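Semach Robotik – Stellenangebote – Prüffeld und Betrieb

Testingenieur/in Fehleranalyse Zweiarm-Manipulation (m/w/d)
Vollzeit, befristet auf 18 Monate, Verlängerung möglich
Standort: Prüffeld Dufour
Eintritt: ab März

Ausgangslage

Semach betreibt im Prüffeld Dufour mehrere Tischzellen mit je zwei Roboterarmen und Parallelgreifern. An den Zellen werden Greif- und Ablageaufgaben mit Alltagsgegenständen aufgezeichnet und anschließend autonom wiederholt. Die Ablaufsteuerung Indilia ist eine Eigenentwicklung.

Bei einer Wiederholungsreihe mit 300 Durchläufen kam es an einer Zelle zu 3 Kollisionen zwischen den beiden Armen. In 2 Fällen löste die Kraftüberwachung verspätet aus, die Greiferfinger wurden unter Last gegeneinander verspannt. Im dritten Fall blieb die Auslösung ganz aus, der Durchlauf wurde über den Not-Halt beendet. Personen waren nicht im Arbeitsraum. Die Zelle wurde stillgelegt, die übrigen Zellen laufen bis zum Abschluss der Untersuchung mit reduzierter Geschwindigkeit und nur unter Aufsicht.

Die bisherige Auswertung grenzt den Fehler auf den Bereich ein, in dem sich die Arbeitsräume beider Arme überlappen. Als mögliche Ursachen werden ein Zeitversatz zwischen den Gelenkdaten der Arme, eine fehlerhafte Übernahme der Werkzeugabmessungen nach dem Fingerwechsel und ein zu hoch gesetzter Schwellwert der Kraftüberwachung untersucht. Eine Reproduktion unter kontrollierten Bedingungen steht aus. Sie ist die erste Aufgabe der ausgeschriebenen Stelle.

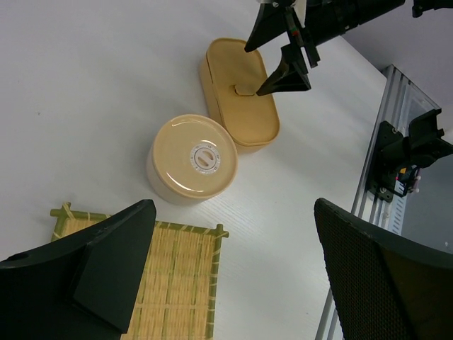

Tischzelle im Prüffeld Dufour, Blick vom Greifer auf die Arbeitsfläche mit Runddose, Etui und Bambusmatte.

Aufgaben

Reproduktion der drei Kollisionsfälle anhand der aufgezeichneten Gelenk-, Strom- und Bilddaten
Aufbau eines Prüfablaufs für den Überlappungsbereich, einschließlich Fingerwechsel und Neukalibrierung
Messung der Reaktionszeit von der Kontakterkennung bis zum Stillstand beider Arme
Überarbeitung der Schwellwerte und der Plausibilitätsprüfungen in Indilia, in Abstimmung mit der Softwaregruppe
Fortschreibung der Risikobeurteilung und der Betriebsanweisung für die Tischzellen
Sichtprüfung und Verschleißbewertung von Fingern, Anlenkungen und Verkabelung nach jedem Kollisionsereignis
Schriftliche Abschlussberichte in deutscher Sprache, Kurzfassung in englischer Sprache

Anforderungen

Abgeschlossenes Studium der Mechatronik, Automatisierungstechnik, Informatik oder eine gleichwertige technische Ausbildung mit Berufspraxis
Sichere Programmierung in Python, Lesekenntnisse in C++
Erfahrung mit der Auswertung zeitgestempelter Sensordaten aus mehreren Quellen
Kenntnis der Normen ISO 10218 und ISO 12100
Praktische Erfahrung an Roboterzellen. Simulationserfahrung allein genügt nicht.
Deutsch mindestens B2, Englisch für technische Dokumentation

Von Vorteil sind Kenntnisse in der Hand-Auge-Kalibrierung und im Umgang mit Feldbusdiagnose. Bewerbungen von Personen mit Prüferfahrung aus anderen Bereichen, etwa Fördertechnik oder Medizintechnik, werden berücksichtigt.

Arbeitsbedingungen

Die Tätigkeit findet überwiegend im Prüffeld statt. Versuche mit aktiver Antriebsleistung werden nur zu zweit durchgeführt. Mobile Arbeit ist für Auswertung und Berichtswesen nach Absprache möglich. Die gerätebezogene Sicherheitsunterweisung erfolgt vor dem ersten Versuch und wird protokolliert. Gelegentliche Dienstreisen zum Projektpartner Nisell, der die Greiferfinger fertigt.

Die Stelle ist für Teilzeit geeignet, sofern die Versuchszeiten abgedeckt sind. Schwerbehinderte Bewerberinnen und Bewerber werden bei gleicher Eignung bevorzugt eingestellt.

Bewerbung

Einzureichen sind Lebenslauf, Zeugnisse und eine Arbeitsprobe, vorzugsweise ein Prüf- oder Fehlerbericht mit geschwärzten Kundendaten. Ein Anschreiben ist nicht erforderlich. Bitte alle Unterlagen in einer PDF-Datei über das Bewerbungsportal hochladen, Stichwort "Fehleranalyse Dufour".

Das Auswahlverfahren umfasst ein Fachgespräch und einen Termin an der Zelle. Bei diesem Termin wird ein anonymisierter Datensatz aus der Versuchsreihe gemeinsam durchgesehen.

Fachliche Rückfragen: Oratile Khumalo, Leitung Prüffeld, telefonisch zwischen 9 und 11 Uhr über die Zentrale.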